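How to Teach a Plate-Clearing Arm Without Making Your Crew Hate It

Wednesday, October 17, 2018

So your workplace bought an arm for the dish room and somebody decided you're the one who gets to set it up. Congratulations, I guess! That was me back in June at Matheson, where we run a staff cafeteria and wash 4,000 plates on a normal day. I'd never programmed anything more complicated than a microwave. I'm writing down what I did, in the order I wish I'd done it.

We use a Trakex arm with the Kustero teaching software on a tablet. Yours may have different button names, but the steps should carry over pretty well.

Before you start

Talk to the people who do the job now. I mean really stand next to them for a whole lunch rush, with an apron on. I skipped this the first time and taught the arm to clear plates left to right, the way it looked tidy to me. Our dish crew clears big ones first, then small ones, so the stacks don't wobble on the way to the racks. I had to throw out a full day of work. (Ouch.)

Also ask them which part of the job they'd love to give away. In our case it was the sorting table, all that leaning and reaching. They did NOT want to give up running the washer, and I'm glad I asked, as the original plan had it the other way around.

Step 1: Set up the table

Pick one table and leave it where it is. Tape the floor at the legs so you can tell if it gets bumped. Wipe it down, dry it, and clear off anything that isn't a plate. Ours is a dull surface with no shine to it, and I'd look for the same thing, because our old steel counter threw reflections that drove the camera nuts.

Step 2: Start with two plates

I know, you want to dump a whole bus tub out and see what happens. Don't! Put down two plates with a gap between them and get those right first. Use different colors if you have them. Save the bowls, mugs and anything with a handle for another week.

Step 3: Teach the approach

Open Teach mode, set the speed to its lowest setting, and guide the arm over the table by hand. Stop while you're still well above the plates and save that spot as Home. Then bring it down toward the nearest rim with the fingers open and save again. You want plenty of room on both sides at this point, so go slowly and don't save a spot until you like it. Deleting bad ones later is a pain.

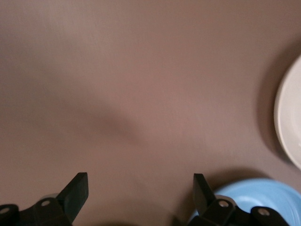

Give each saved spot a name a normal person would understand. My first batch was called things like P4b, and when I was out sick the crew had no clue which one to run. Now we have "over the table," "by the rim" and "go home," and anyone on shift can pick the right one.

Step 4: Repeat it until you're bored

Move the plates a little, run it again, move them again. We did 78 practice runs before I let it near a real lunch. Write down every miss and what was on the table when it missed. I kept mine on a clipboard by the sink, and the crew started adding their own notes, which were a lot better than mine.

Step 5: Hand it over

Train at least 3 people on each shift to pause it, restart it and send it home. Put the stop button where the shortest person can reach it. And let them change things! Our evening crew slowed the whole routine down a notch because the faster setting made them jumpy, and we still get through the rush fine.

What changed for us

Well, the shoulders are happier. The sorting job used to rotate every half hour so no one got too sore, and now one person watches the table and handles whatever the arm can't. It's also kind of lonelier over there. Two people used to stand side by side and gab all through lunch, and a couple of them told me they miss it. We moved the prep station closer so there's someone to talk to, and that's helped some.

The Fakgate building across the lot is next, with 1,000 plates a day and a much smaller table. I'll post the measurements once I've got them.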